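Stop Buying Grippers by the Payload Number

Most gripper comparisons I read start with a force figure and end with a price. Both are easy to print in a table. Neither one told us much when we started working with clothes, and I think labs that handle cloth should stop ranking hardware that way.

A T-shirt weighs next to nothing. The hard part is getting hold of one layer and leaving the one under it alone, then keeping hold while the other arm pulls. A strong gripper can fail at this all day.

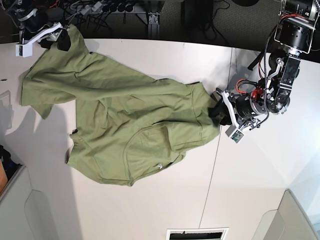
Rurkdale Robotics Department - Manipulation Group
Opinion, by Tülin Avcı

We spent October on two sets of fingers, the Grarka and the Branon, with the Hadgu controller driving both. We ran 500 grasps on each set. The Grarka fingers dropped or missed the cloth 107 times, and the Branon fingers did slightly worse, though they close with more force. On the data sheet the Branon wins every row.

What mattered was the tip. A wide tip is forgiving when the arm arrives a little off, but it tends to pick up two layers. A narrow tip takes one layer and then lets it slide out when the shirt is pulled tight. I would trade a good deal of closing force for a better pad surface, and I would like to see makers sell pads separately.
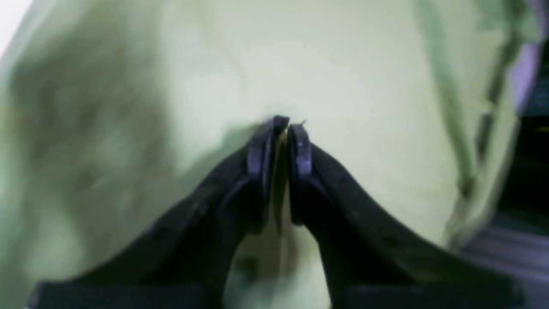 The other thing I would pay for is a view from the wrist. An overhead camera is fine for finding a sleeve, but the arms get in its way as soon as they come down to the table. Some of my colleagues call wrist cameras a luxury - one more cable to snag, one more thing to calibrate. They are right about the cables. I still think the cost is worth it, and we would have sorted our failed grasps much sooner with that view from the start.

So my request to anyone publishing a gripper test is a small one. Put a creased shirt on the table, leave it creased, and report how often the fingers come up with a single layer. Print the payload underneath if you must.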